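Putting Out a Record in One Semester
Final project report, Music and Media Production
2018-05-23

My project was to take one EP from rough demos to release and write down what I learned. The band is Zolo, a four-piece from Vorkville who play a kind of slow, fuzzy guitar pop, and I've been going to their shows since my first year. They already had five songs and no plan, so I got to be the plan. Almost all of it happened at the house two of them rent, because it was free and the neighbors are pretty relaxed about drums before dinner.
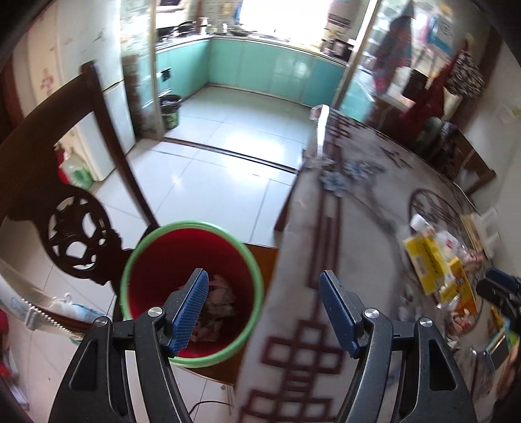
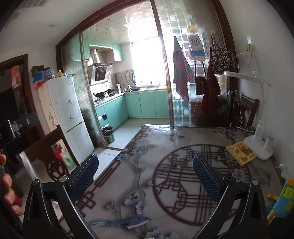
The first thing I did was make a budget, and the first thing I got wrong was the budget. I had $1000 from the department fund and I split it like this: half for mixing and mastering, $200 for artwork and printing, and the rest for promo. I left out shipping completely! I had also guessed that we could record everything ourselves, and that part mostly worked, except for the vocals on track two. We ended up redoing those at Baster, the little studio over by the bus station, and they gave us the student rate for an evening.

Recording took longer than I wrote in my proposal. I had put down two weekends and it was closer to five. Drums went down fast (the drummer is very, very prepared) but the guitar parts kept changing. I kept a log of every take, which felt silly at first, and then I used it constantly. If I did this again I'd agree on the arrangements before anybody plugged in. I'd also buy a second set of headphones on day one and stop passing mine back and forth.

Then came the label part. We sent the finished mixes to 12 small labels. I wrote each email separately and kept them short – a couple of lines on the band, one private link, a release month we were aiming for. Three wrote back. Two were polite no's, and Ogunleye Records said they'd put it out as a digital release with a short cassette run if we handled our own press. I read that email in the library and had to go stand outside for a minute.

Handling our own press was the biggest chunk of work. I made a one-page sheet with a bio, a quote from the band, the track list and two press shots, and sent it to blogs and college radio. I learned that people really do copy your sheet word for word, so spelling matters. One site ran our announcement with the song title wrong because I had typed it wrong, and it took a week to get it fixed.

The first single has been out for a month now. It's had roughly 2000 streams, most of them from one playlist that a college station runs. The full EP comes out in October, so I can't report on sales yet, and my adviser agreed that the single would count as the release for grading.

Things I'd change: start press earlier, budget for shipping, and have one shared folder with one set of file names. We had a folder called "final" and another called "final real" and the wrong master almost went to the label. The cassette art is still being argued over – I've voted for the green one.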